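What Lives at the Bottom of a Storage Bin
Project report by Rosalind Obi, design and materials course
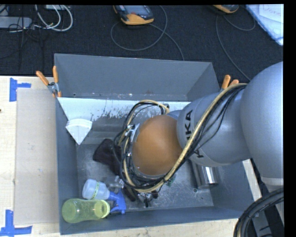
How long does it take for a storage bin to stop being storage and become a place where things go?
In our department, from the start of term until the end of February. After that, people drop things in but seldom take them out.

Background

My project looked at bins shared by more than one person. The rules are simple: put it back, don't put in food, don't put in anything of Reiko's. All three were broken before I'd finished writing my proposal.

I followed 6 bins over two terms. Reiko Matsuda, my project partner, kept the log, and was strict about it. By the end it had 1773 entries, of which 1344 were things going in. I leave the subtraction to the reader, as I left it to Reiko.

Findings

Large bins are worse than small ones. A small bin fills up and someone has to deal with it. A big one has a floor, and so long as a bit of floor is showing everyone believes there's room for one more. We came to call this the Grerska effect, after the student house where Reiko first noticed it in a kitchen drawer.

Scuffs on the bottom of a bin tell you it has had a life, but they're no help in working out who dropped what. I spent most of a week trying. My supervisor described that week as "optional".

Awkward shapes drift into corners. Anything with a point or a curve gets pushed aside by people hunting for something else, and there it stays. Flat things end up underneath.

Labels made no difference. We put one on the Vamisier corridor bin saying SHARED, PLEASE SORT. Someone sorted the label.

What I would change

Fewer entries and a thicker notebook. I'd also agree beforehand what counts as "taken out", as Reiko and I still differ over an umbrella that was lifted, looked at and put back in the Van Dusen bin.

The log is in the appendix, with two pages missing.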